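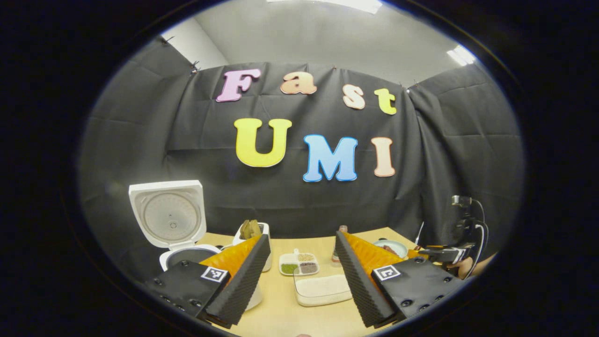
Cuaderno de cocina, mesa de arroces. Mayo, 9:40.

Hoy toca por fin el arroz especiado en la arrocera blanca, con todo a mano encima de la mesa. ¡Qué gusto trabajar así! La bandeja de compartimentos para las especias ha sido el mejor cambio del mes: antes íbamos y veníamos con bolsitas, y ahora se ve de un golpe lo que va a entrar en la olla. Gracias a Rattana Thepsuriya, que insistió hasta que la probamos.

Parto de la receta que dejó apuntada Obadia Odera (página doblada del cuaderno viejo, la de la mancha). Cantidades de hoy:

Arroz: 704 g, pesado en seco
Agua: 853 g, contando la que queda en el grano después de escurrir
Tandas: 2, iguales en todo menos en el momento de las especias

Tanda A – semillas desde el principio, con el arroz y el agua. El polvo verde al final, con la tapa ya abierta.
Tanda B – todo al final, removiendo desde el fondo con la paleta.

El arroz se queda en el recipiente transparente hasta el momento de lavarlo. Me gusta porque veo el nivel sin levantar nada y vuelco directamente sobre el colador. El bote de la tapa marrón anaranjada, detrás de la bandeja, que vuelva siempre a ese sitio; la semana pasada acabó en el estante de Mfinanga y perdimos media mañana buscándolo.

10:25. Tanda A en marcha. Lavado tres veces, el agua de la tercera ya casi clara. He secado la olla por fuera antes de meterla, que se nos olvida siempre y luego chisporrotea.

11:05. Abierta. ¡Huele de maravilla! Las semillas han subido casi todas a la superficie y forman una capa oscura, así que hay que remover con paciencia para repartirlas. Grano suelto por arriba, algo más apretado en el fondo. Erick Barasa la probó de pie, sin plato, y pidió que no tocáramos nada. Salim Ogola la encuentra corta de sal y creo que tiene razón. La próxima vez la disuelvo en el agua.

Tapa interior: desmontar y lavar entre tandas. El disco con agujeritos guarda el olor del comino mucho más de lo que yo pensaba, y si no se limpia la tanda B sale contaminada. Cepillo blando, nada de estropajo.

12:10. Tanda B. Más perfumada al abrir, más sosa al masticar. El polvo verde tiñe de forma irregular, con vetas, bastante bonito a la vista. Las semillas crudas crujen demasiado para mi gusto – quizá tostadas un minuto en seco cambien por completo. Esto lo quiero probar ya mismo, pero hay que dejar la mesa libre a la una.

De momento gana la A, con el polvo verde al final.

Pendiente:
Repetir A con 800 g de agua, por ver si se suelta el fondo.
Tostar las semillas y volver a hacer B.
Pedir más semillas a Clurnley, del mismo lote si queda.
Etiquetar los compartimentos de la bandeja con cinta por debajo. Salim Biwott confundió dos de los claros y no me extraña nada.
Comprar otra paleta, la nuestra ya raspa.

13:00. Guardado medio kilo de la tanda A en la nevera, balda de abajo. Mañana lo salteo con huevo, a ver qué tal aguanta. Quien quiera probarlo frío que deje su nota aquí mismo.

Nota de E. B.: probado frío a las cuatro. Muy bueno, le falta limón.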